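Home Forums Members Search Log in

Forums > House and Kitchen > Table Coverings

Oilcloth going sticky after one winter

yianseo
Bought a wipe-clean oilcloth from Felodow for the kitchen table. It was fine until April of last year, and now it grabs at anything you put on it. Plates leave rings. I wash it with dish soap most nights. Is it finished, or can I get the tacky feeling off?

kwokwai_y
Soap film. You are putting a new layer on every night. Mix 2 tablespoons of white vinegar in a quart of warm water, wipe, then wipe again with plain water and dry it with a towel. Mine is the fruit tile pattern and has had nothing else for years.
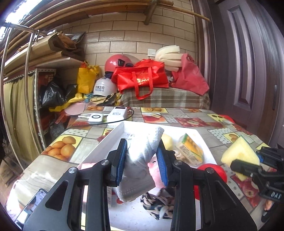 How long should the cloth dry before it goes back in use?
Give it 60 minutes with nothing on top, longer if the kitchen is damp.

dchoo14
I disagree about vinegar. If the cloth is vinyl coated, the plasticizer is coming out of it and no rinse will stop that. Vinegar will make it feel better for a week. I went through two cloths that way before I gave up and bought acrylic-coated cotton from Likon.

kwokwai_y
Could be, on a cheap one. One winter is too soon for that though. Try the rinse first, it costs almost nothing.

yianseo
Did the vinegar this morning. Better in the middle, still tacky along the side by the radiator.

dchoo14
Heat does that. Move the table or fold that side under.

Hyunseo_W
Also check what sits on it. Rubber feet and soft plastic mats will mark vinyl if they stay put. We use a shallow cardboard tray for the kids' stuff at our end of the table and take it off at night.

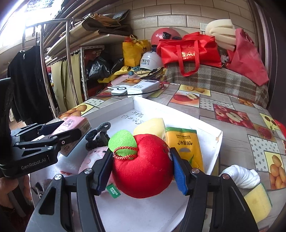 Apple toy with a green felt leaf, over the tray

dchoo14
Cardboard is fine. Printed plastic bags are worse than rubber, the ink transfers and never comes out.

yianseo
OK, moving the table 14 inches off the radiator and cutting back on soap. Will post if the edge gets worse.

Related threads
Cutting oilcloth without fraying
Fold lines in a new tablecloth
Round table, 60 inch cloth, how much overhang?
Getting ballpoint off vinyl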